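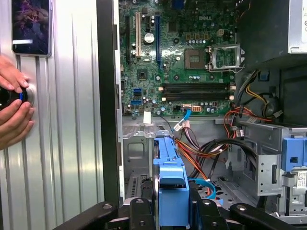
Natsumi Ueda escreveu:
> O inventário do lote Odoi indica placa Dell com soquete vazio e sem
> módulos de memória. Retiro também a placa-mãe ou basta separar os
> cabos SATA?

A placa fica no gabinete. Antes de recolocar memória, confirmar o tipo dos slots na planilha da Dotport, linha 732. O soquete vazio precisa de tampa de proteção; não deixar o suporte metálico aberto durante o transporte.

Quanto aos cabos: manter o SATA azul ligado à placa e conservar a etiqueta branca. Os fios da fonte não devem ser cortados nem reagrupados.
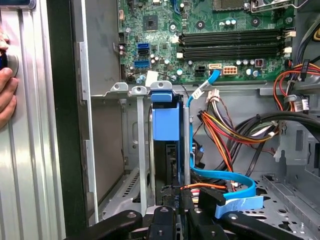 Baia de discos com o suporte azul e cabo SATA etiquetado.

O suporte azul segue com o gabinete para Testville. Parafusos avulsos vão em saco separado, com o número do lote.

Huguette Lecomte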